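Destis 250 Refrigerator: Six Months In

Reviewed by Soledad Orellana

We bought the Destis 250 in March to replace an older fridge that had started freezing the lettuce. It came from the Huenchumán store, delivery included, and two men had it in place before lunch. It is a tall gray fridge with separate upper and lower doors. The number in the name is the capacity in liters.

Size and fit

Measure your doorway first. Ours was tight and the doors had to come off for the trip down the hall. Once in, it needs a small gap at the back and on the hinge side. The feet turn by hand, but you need someone to tip the fridge for you while you do it. I had the level slightly off for the first week and the lower door would drift open. After I raised the front feet a little it stayed shut.

Storage

The shelves are glass and slide out without a fight. A stock pot fits on the middle one if you move the shelf above it up a notch. The door racks take tall bottles at the bottom only. I would have liked one more rack in place of the egg tray, which holds so few eggs that we took it out. The vegetable drawer is deep and keeps greens in decent shape for up to 2 weeks.

Noise and temperature

It hums when the compressor starts and is quiet the rest of the time. We sleep one room over and don't hear it. The dial has no degrees on it, only settings, so I put a cheap thermometer on the middle shelf and left it there for a few days. The second-lowest setting was cold enough for milk.

Cleaning

The gray finish doesn't show much, but the edges of the doors do pick up grease where people grab them. Warm water and dish soap take it off. The seam between the two doors collects crumbs and needs a cloth every so often. The seals pull flat so you can get behind them.

What I'd change

The light is at the back and gets blocked when the shelves are full. The manual is also thin and says nothing about swapping the door hinges. I had to call the store for that, and Facundo Garrido at the service desk emailed me the right page the same afternoon.

I'd buy it again for a household of three or four. For a larger family, look at a bigger model. 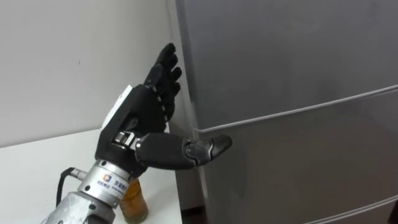
The gray doors and the seam between them, with a black robot hand raised in front.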